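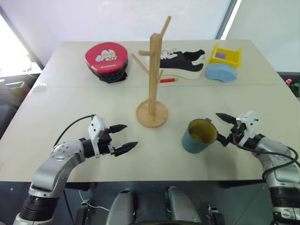
1/ Letting out the Jirkell flat: notes from our first winter

We started taking holiday bookings in February and had 11 stays by the end of it. A few people asked how it went, so I'm putting it all in one thread.

2/ The flat sleeps four. We first listed it as sleeping six, with a sofa bed in the lounge. Two groups of six came and both said the bathroom queue was a pain. We took the sofa bed out of the listing and bookings didn't drop.

3/ Cleaning is 40 a stay and we show it in the nightly price now. When it was a separate line at checkout we got messages about it every week.

4/ Milagros Ocampo does the changeovers. She asked for check-in to move from three to four o'clock and we said yes. Guests who arrive early can leave bags at the Ekden café on the corner – ring them first.

5/ The boiler went in the second week. Selvaraj Thambiah came out the same evening and fitted a new pump. We refunded one night. The guests have since booked again for the summer.

6/ Set-up cost us 4000, mostly beds, mattresses and a new shower. The second-hand wardrobe was a mistake. The doors stick and it's in three reviews.

7/ Parking: there's one space behind the building, number 32. The lane is narrow and vans won't fit. Use the Mandden car park and walk up the hill.

8/ Minimum stay is now three nights, two outside school holidays. Dogs are fine if you tell us beforehand. Dates for the autumn go up next week.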